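Grinstead Lost Property Pilot: Progress Report, September
Prepared for Zirness by Sheyla Castaño

The grant agreement asks whether the pilot is reuniting people with their things. My short answer is that it is too early to say, and I would be wary of anyone who tells you otherwise.

The online register is live and holds 2,831 entries. That figure looks good on a chart, but many of those are old paper records typed in from the Tulaston depot, and they say very little about demand. Claims are the number to watch. We had 300 this quarter against a target of 500.

The Ccori matching software has been a letdown. It handles phones and umbrellas well enough. With small personal items it offers long lists of maybes, and staff end up reading through all of them by hand — the very job it was bought to remove. The supplier says it will improve with use. I have asked for that in writing and have not had it.

Hair ties, clips and wristbands remain the hardest group to describe in a register.
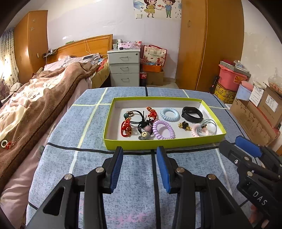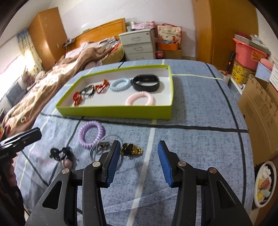 Storage costs are on budget. Postage is not, and I don't expect it to recover before the winter fares change. We have held back the last 4 payments to the courier until the missing receipts turn up.

I don't recommend adding a second depot yet. Please release the next installment for staff hours only, and let us look at the software again once the supplier has answered.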